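5.2 The stalled gripper

Now for the part that annoyed us most! In 26 of our 115 pick trials the gripper closed early, well above the object, and then just hung there (Natalina Sala spotted it first, I'd blamed the lighting). 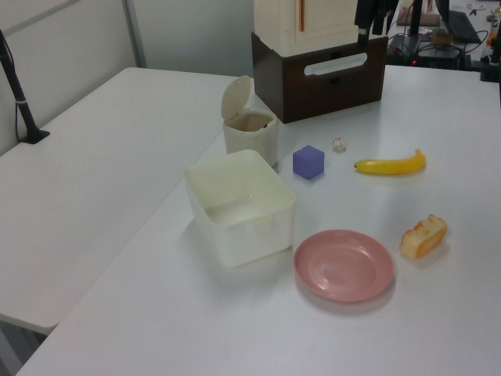 Figure 4. Tabletop setup with the gripper over the back of the table; toy banana and bread roll at right.

I went through the logs with her and found a stale depth reading, always 450 ms old. We patched the driver in October, and I've seen the fault only twice in the trials we've run with it.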